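The Clear Desk and Other Lies: speaker notes
Dastham Public Library, evening series, talk starts at 7:00, doors 6:30

Notes to self before starting: water, clicker, glasses. The reading ones. Last time I gave twenty minutes in the driving ones and called a woman in the second row "sir."

OPENING

Thank Jeanie Rutherford for the introduction. If she tells the story about the stapler, laugh. If she doesn't, skip the stapler callback on page 3.

Start with the confession. I have been paid to help people organize their offices for most of my working life, and at home I keep a drawer I open with my knee braced against the cabinet. My husband calls it the vault. There is a key in it to a house we sold.

Pause. Let them feel better about themselves. This is the most useful thing I do all night and it takes ten seconds.

Then the question: how many people tidied their desk this month? Hands. How many can find everything they tidied? Fewer hands. Always. Wait for the grumbling to settle.

Say: tonight is about the difference between a desk that looks good and a desk you can work at. I'll talk about where the clean desk idea came from, at least in the offices I worked in. Then piles, then containers, then the part where you all argue with me.

PART ONE: THE DOSTIER MEMO

My first real job was at Dostier, an insurance office, claims department. Second floor, brown carpet, one window that opened and one that claimed to.

One September a memo came around. I still have it. (Hold it up. It's in the blue folder. Do not read the whole thing, it's two pages and the second page is about mugs.)

Read only this line: "At the close of business, all work surfaces shall present as unoccupied."

Present as unoccupied. Say it twice. People like it the second time.

What happened next was that everyone bought boxes. By the end of the month the desks were bare and the floor under the desks was a landfill. Braulio Ventura, who sat across from me, could clear his whole desk in one sweep of the forearm. He had a carton positioned to catch it. Every morning he lifted the carton, turned it over, and got back to work. His piles came out upside down, so he did his oldest claims first. His customers loved him.

Let that one land. Don't explain it.

The office passed every inspection. The time it took to pay a claim got longer, and when head office asked why, they got a very neat report.

Point to make here: the memo measured what a visitor could see from the doorway. A visitor from the doorway is not trying to find the Maldonado file.

(The Maldonado file was a burst pipe and a piano. If there's time, tell it. There won't be time.)

PART TWO: IN DEFENSE OF THE PILE

Slow down here. I rush this bit.

A pile is a timeline. The thing on top is the thing you touched last. You can put your hand in at the right depth and find last week. I have seen people do it without looking, like someone reaching for a light switch in their own hallway.

Yatziri Tovar runs a small translation business from her dining room. She called me in because her sister had told her she lived like a raccoon. I asked her for a contract from the spring. She had it in my hand before I'd found my pen. I asked her for a stamp and it took her most of the afternoon.

So we didn't touch the piles. We fixed the stamps. She paid me for a full day and I think she still feels cheated.

The rule I took from her dining room: find out what people actually lose before you move anything. Ask them to keep a list for a week. The list is always short and always strange. Tape. The good tape. The charger for the other thing. Nobody has ever handed me a list with "everything" on it, although plenty have said it on the phone.

When a pile goes bad: when you are afraid of it. You'll know. You start walking around the table the long way. You pay a bill late because it's in there with a letter from your cousin. At that point it has stopped being a timeline and turned into a roommate.

What to do with a bad pile. Take the bottom inch out first. Everyone starts from the top, and the top is the only part that's alive. The bottom inch is coupons. Do it standing up, with the recycling next to you, and stop when you get interested in something. If you sit down to read an old letter, you're done for the day and should just enjoy the letter.

Sip of water here whether I want it or not.

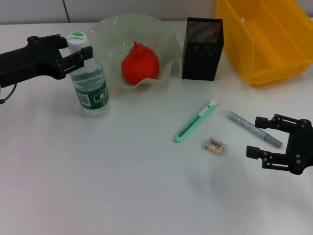
PART THREE: CONTAINERS, AND WHY YOU OWN TOO MANY

Ask who has bought a container in the past year. All hands. Ask who has an empty one right now. Nervous laughter.

I love a container. I want to be fair. But the container is where the tidy mind goes to feel like it did something. You come home from the store with a bag of bins and for that evening you are a new person. Then you have the same stuff, plus bins.

Heriberto Villaseñor retired from teaching shop and decided to organize his garage. He bought 177 small plastic drawers. I know the number because he labeled them with numbers. There was a notebook that said what was in each number. Guess what he lost.

Wait. Somebody will shout "the notebook." Point at them. They've earned it.

He found it in the end, in drawer 6, which according to the notebook was washers.

Practical part, go through this briskly, they'll want to write it down:

Buy the container last. Put the things in a heap where you use them and live with the heap for two weeks. If the heap stays a heap, it needs a container that size and in that spot. If it wanders off, it lives someplace else and you've saved yourself the price of a bin.

Lids are a commitment. Every lid is a small toll booth. Something you use every day should not have one. Something you use at Christmas can have two.

Labels are for other people. You know what's in there. Label it if someone else has to find it, and write the word they would use. I worked in an office with a drawer marked "Adhesives" and three separate people who went out and bought glue.

One container in every room should be allowed to be junk. Just one. If you don't give junk an address it sleeps everywhere.

PART FOUR: THE RELTA BUSINESS

Optional. Check the clock. If it's past 7:40, skip to the close.

Relta was a furniture distributor that hired me to sort out a shared office where people had stopped speaking. They'd gone to unassigned desks. Each evening you packed your belongings into a locker, and each morning you sat wherever there was room. On paper this saved a lot of floor.

Guadalupe Ayala ran accounts payable and had not missed a morning in years. She started arriving earlier and earlier to get the same desk. Then someone else did. By the time I got there, two adults with mortgages were racing each other across a parking lot before sunrise.

My report was 5 pages long. It could have been one sentence: give Guadalupe the desk. They gave her the desk. They also gave the other one a desk. It cost them 700 dollars in moving fees and a plant.

What I want people to take from this one: some of what's on a desk isn't for work at all. The photo, the mug that's banned on page two of the memo, the rock from the beach. It says a person will be back tomorrow. Clear it off every night and after a while they start to wonder.

Don't get sentimental here. Last time I got sentimental and a man came up afterward to give me a rock.

CLOSE

Back to the vault. I did open it in the end, for this talk. Bring out the key. Tell them I've labeled it now. Read the label: "Not this house."

Homework, if they want any. Keep the list of what you lose, one week. Pull the bottom inch off one pile. Buy nothing.

QUESTIONS

Likely ones, with answers I can live with:

My husband/wife/kid won't do any of this. Then do your own side of the table and say nothing. Saying nothing is the hard part.

What about going paperless? Fine idea. How many files on your computer are called "final"?

How long should I keep tax papers? Ask an accountant. I mean it, don't guess at this one even if they press.

Is it okay to throw out someone else's things? No. Move on quickly, there's usually a couple in the room.

Do you make house calls? Yes, cards are by the coffee. Take a few, I can't find the box they came in and I'd like to stop carrying them loose.

Remember to give the library back its clicker.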